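Home | Fixtures | Ground | Juniors | Contact

Pre-Match Ground Check, Marchand Oval, with my comments
November
By Maëlys Perrin

Hi all! I walked the ground this morning starting at 7:30 with Thierry Renaud, who did the boundary side while I did the square and the nets. Same sheet as last time, same markings: OK, WATCH (fine to play, keep an eye on it) and FIX (has to be done before the toss). I've put my comments under each line and I've rambled a bit, sorry. Captains, please at least read the FIX ones.

1. THE SQUARE AND BOWLERS' RUN-UPS

1.1 Match pitch firm and even, no loose bits on a length: OK
Pushed my key into it at both ends and it barely went in. The crack at the river end is the same one we had for the cup game, and it hasn't opened up any wider.

1.2 Foot holes filled and tamped: FIX
The left-armer's hole at the road end is deep enough to turn an ankle. Bastien Masson has the soil mix in the shed and knows it needs doing. Please fill it in layers this time, the last lot came out in one big plug in the third over and we stood around for ages.

1.3 Run-ups dry, no slick grass: WATCH
Lovely at the river end. A bit greasy behind the umpire at the road end, where the cover runoff goes. Sawdust is in the blue tub by the roller.

1.4 Stumps and bails in good shape, no splinters: OK
One old middle stump had a nasty split near the top so I took it out of the set and put the spare in. The split one is in my car, so don't go hunting for it.
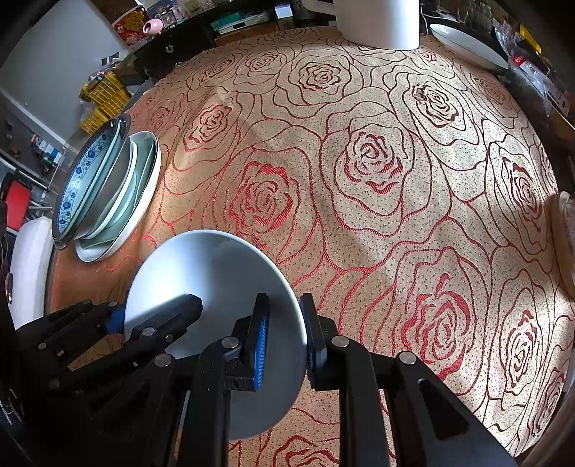
1.5 Roller parked off the field with the brake on: OK
The Gikatow was behind the sight screen with the brake on and the key out, hooray! Last month I found it sitting at deep midwicket with the key in. Whoever listened to me, thank you.

1.6 Covers and pegs cleared away: WATCH
The Ruva sheet is rolled up and out past the rope. I picked up 2 pegs from the grass near short leg, and I'd like the fielding side to have a look around there in warm-ups in case there are more.

2. BOUNDARY AND OUTFIELD

2.1 Rope all the way around, with clear space behind it: FIX
Thierry measured the gap by the car park and it's too tight to the fence. A fielder sliding in at full speed would go straight into the post. We've agreed to pull the rope in on that side, and yes, that makes it a shorter hit to leg, and yes, I've already heard from both opening bats.

2.2 Outfield free of holes, glass and dog mess: OK
Clean. The rabbit scrape at cow corner has been filled and seeded, and it felt solid when I jumped on it.

2.3 Sprinkler heads down and capped: WATCH
All down. The cap at long-off wobbles if you stand on the edge of it. I taped it for today and ordered a new one.

2.4 Sight screens tied and wheels chocked: OK
Windy forecast for the afternoon, so I doubled up the ties on the river end screen. 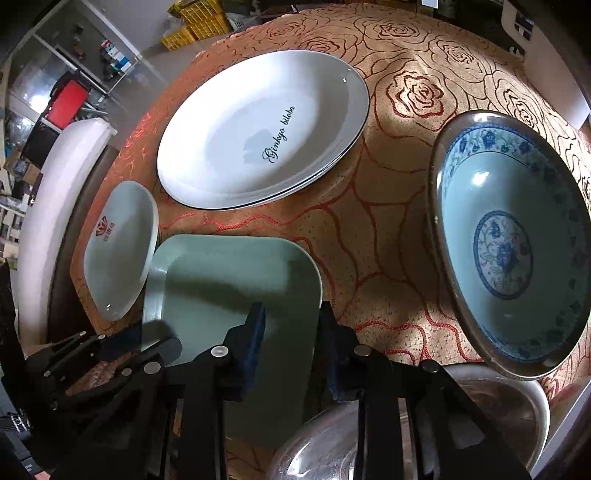 3. NETS AND WARM-UP AREA

3.1 Netting with no gaps at head height: FIX
Lane one has a tear just above the side rail and a ball went clean through it at practice and landed by the strollers. Lane one is shut until it's sewn up. There's a sign on it. Please don't move the sign!

3.2 Matting flat, edges pinned: OK
Much better since Bastien redid the pins.

3.3 Throw-downs kept away from spectators: WATCH
This one is about us, really. We keep doing throw-downs on the grass in front of the benches. Go around the back, please, and face the hedge.

3.4 Helmets for all junior keepers and close fielders: OK
Blandine Poulain went through the kit bag and tried every strap. One grille screw was loose and she tightened it on the spot. 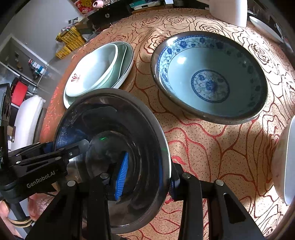
4. PAVILION, SCORERS AND CROWD

4.1 First aid kit full and in date: FIX
We're out of ice packs and low on finger tape. I'm driving to the pharmacy straight after I post this. Kit lives on the hook by the home changing room door.

4.2 Scoreboard steps and power cable: WATCH
The Fulix board is working, and the cable is under the rubber strip except for the last bit near the scorers' table. Walk over it and pick your feet up.

4.3 Seating bank safe: OK
It's signed off for 300 people and we've never come close. Handrail is solid, I leaned my whole weight on it.

4.4 Tea room floor dry, urn lead tucked in, walkway clear: OK
Jacqueline Tanguy has moved the urn to the back wall, which I've been wanting for two seasons. Nothing to trip on between the door and the tables. Spikes off before you come in, please.
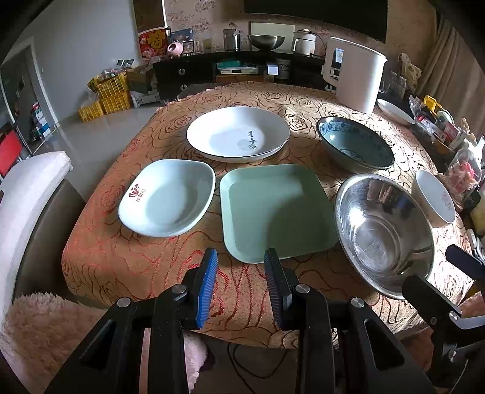

Plates and bowls on the rose tablecloth

4.5 Gate open for an ambulance: OK
The padlock is off and the lane is coned. If you park across the cones I'll have your name read out over the speaker.

5. STILL TO DO BEFORE THE TOSS

- Foot hole at the road end (Bastien)
- Rope in on the car park side (Thierry and me)
- Ice packs and finger tape (me)
- Lane one stays shut, all day

The umpires get a printed copy when they arrive. If you spot something we missed, come and find me, I'll be by the roller until the coin goes up.

Recent from the Ground
- Second team squad for the away game
- New net repair fund reaches 3,000 of its 4,000 target
- Junior keepers' morning: what to bring
- How to put the covers on in the wind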